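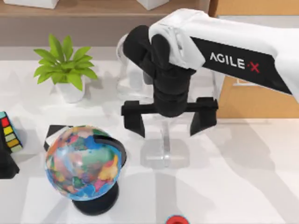 Page last changed: March, 4.40 pm

Home | News | Buying guides | Events | Contact

Gitow opens its planning service to smaller buyers of robot arms

Workshops, colleges and small packing firms that would like a robot arm but have never had to budget for one can now ask Gitow to help them plan the purchase from start to finish. The service, called Utside, was until now open only to larger customers, and we are very pleased indeed (and, after a long winter of form-writing, a little relieved) to be able to offer it to everyone else.

The idea behind Utside is a simple one. Before any order is placed, the buyer and one of our planners sit down together and write out what the arm will be asked to pick up, where it will stand, who will look after it and what the whole thing is likely to cost over its working life. The job is then tried out in simulation, on a rendered tabletop set out with the sort of everyday things that give a gripper trouble: a clear acrylic stand, a globe, a potted plant with plenty of leaf. Clear plastic deserves a special mention, as it is among the items our customers most often forget to put on their list, and it can have a real bearing on which camera and which fingers they end up paying for.

"People come to us with a price for the arm and very often nothing else on the page," said Ghada Moussa, who leads the planning team at Gitow. "They haven't put down the gripper, or the table, or the days of training, or the spare set of fingers they are bound to want by the summer. I do understand it, because the arm is the exciting part! But I would so much sooner have that conversation over a cup of tea in the planning stage than over the telephone once the crate has arrived."

A first Utside review takes two meetings and costs £2,746, and the full sum is taken off the bill if the buyer goes on to order through Gitow within the same budget year. Buyers are quite free to take the finished plan elsewhere, and it is written in plain language so that a head of department or a finance office can read it without help. Each plan sets out the purchase price, the fitting-out of the work area, training, yearly servicing and a sum put by for replacement parts. It also gives a view on whether leasing would suit the buyer better, a question that comes up a good deal among colleges, whose money tends to arrive all at once and has to be spent by a certain month.

The service was tried out over the autumn and winter with 17 smaller organisations. Among them was Kaczorowski, a family firm that packs laboratory glassware and display pieces, and which had been putting off the decision for longer than it cares to say.

"We had it in our heads that we needed two arms," said Nahom Gashaw, operations manager at Kaczorowski. "Going through our list of 107 product lines with the planner, and watching the awkward ones being tried on screen, we came round to the view that one arm and a better gripper was the place to begin. The second is pencilled in for the year after next, and I can now tell my directors what it is for."

Gitow does not make arms itself and has no tie to any one maker. Simulated trials can be run with several makes, and where a customer already has a model in mind we will gladly begin with that one. A trial on screen will not answer every question, and for heavy, soft or very fragile goods the planner may suggest a day at our Rurkatov workshop, where the customer's own items can be handled on a real bench. Workshop days are priced separately and can be added at any point before the plan is signed off.

Bookings for Utside reviews are open now. The wait for a first meeting is around six weeks, and buyers whose budget round closes in March are asked to say so when they get in touch so that we can do our best to fit them in. It helps to have a rough list of items to be handled and the measurements of the table or bench to hand, though a sketch on the back of an envelope has served perfectly well before now.

To book, or simply to talk it through, please use the contact form and mark your message "Utside review".

Related items

Leasing or buying: notes for college finance offices
What to put on your list before a first planning meeting
Workshop days at Rurkatov: how to book
Setting money aside for grippers and spare fingers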